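Bin liners for small buckets: worth it?

mali_powell
Sick of scrubbing the kitchen scraps bucket. Thinking of lining it with the thin purple bags, Proro or similar, up to 8 litres. The bucket's a green plastic one with ribs down the bottom half. 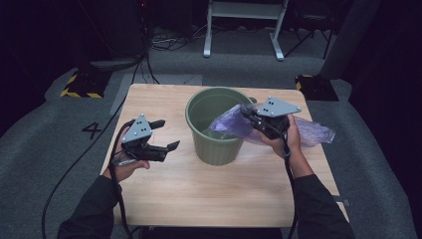 Re: Bin liners for small buckets

craddock_s
Not convinced. Those bags slide in the minute you drop a teabag on them. I went through 2 rolls of Rusesora and still washed the bucket every Thursday.

vavra_fan
Disagree. Fold the top well over the rim and it stays put. Vávra ones are fine.

craddock_s
Fine until they leak. I'd want to see one last three days. And do the job on a bare bench or table. Pale timber like this marks if you leave a drippy bag sitting on it.
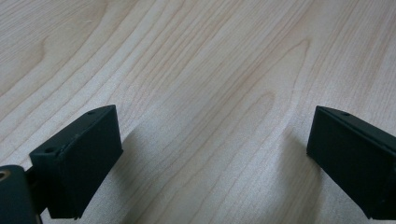
mali_powell
What about newspaper in the bottom?

vavra_fan
Two sheets, folded flat, under the liner. Change them when you change the bag.

craddock_s
Or skip the liner and use just the paper. Cheaper.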